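Workshop notebook – Kelham hall
July, started 7:40

Carrying on from the last entry, which stopped at the question of who resets the stations. Short answer: still us, and it takes more of the day than planned.

Where things stand. The housekeeping work at the Cirniveck site goes over to arms for the bath showroom and the two back rooms first. Everything else stays by hand for now. The crew there is 22 people on the books, 21 since the start of the month because one took the transfer to Fedmont. No one has been let go and the agreement says no one will be through the end of the trial. I wrote that on the whiteboard again because it keeps getting asked, and it is fair that it keeps getting asked.

Grippers. The finger pads on the older pair have started to go shiny on the inside ribs. Grip on smooth bottles is worse for it. Swapped the left pads only, will compare before doing the right. If you take a gripper off the rack, write the pad change in the log on the rack, and don't leave it on a sticky note. I lost most of a morning to a sticky note.

Trigger bottles. These are the hard item. The people who do this work pick up a spray bottle by the neck with the finger already on the trigger, and they don't think about it. With two grippers you have to hold the body in one and work the trigger with the other, or put it down and take it again. The Usuga sheet assumes one hand. I have marked it up and sent it back. Until a new one comes, do it the two-handed way and say so in the session notes.

Talked with Charalambos Raptis for an hour at lunch. He cleaned at Cirniveck for years before he came over to us, and he is the reason the task list looks like the job and not like our guess at it. His points, as I got them down:

The order of work matters more than the single motions. He does the taps first, then the rim, then the inside, then the floor around it. Our list had the floor second. He would never do that because you walk on it.

The part people would be glad to lose is the low work, kneeling by the bath and reaching under the rim. The part they would miss is setting the room straight at the end, cushions, chairs, the things a customer sees. If the arms get the second and people keep the first, he says we have made the job worse. I agree and have moved the low work up the list. Sofa and cushions go to the bottom.

He also said the shift leads have started walking the rooms after each trial to check the result, which used to be the cleaner's own call. Some of the crew take it badly. That is not something we can fix from here, but I'll bring it up on the site call.

Recording. Target for this block is 1000 good takes across the wiping, spraying and put-back tasks. We are behind. The loss is mostly in resets: a take is short, and then someone has to put the bottle, the cloth and the box back at the marks. Tried having one person do only resets for the whole morning. Output went up, but the person doing it was bored stiff and made mistakes by eleven. Rotating every hour from now on, no exceptions for whoever is quickest.

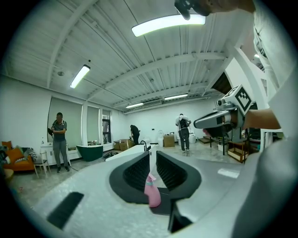 Tracking dropped out 4 times before lunch, always with the arm stretched far out and the wrist turned in. I think the cube gets hidden behind the sleeve or the other gripper. Short sleeves or rolled up for now. If it still drops, note the position you were standing in, because I would like to know whether it's the wrist or the lights.

Shoulders. Two people mentioned sore shoulders at the end of the day. The gripper isn't heavy, but holding it out in front for a long stretch is something else. Breaks are to be taken when they come up, also when a run is going well. We're supposed to be taking strain off people at Cirniveck, and I don't want to just move it here.

For the site call:
– who decides a room is done, the cleaner or the lead
– training hours for the crew members who will run the arms, paid at what rate
– Fedmont wants to visit, not before the new task sheet is in

To do here:
– right pads on the older gripper pair
– new tape marks on the floor, the old ones are lifting
– flatten the cardboard or get it out
– print Charalambos's order of work and hang it by the rack

16:50. Second half of the afternoon went better with the hourly rotation. Will write up the take count tomorrow when the files are checked.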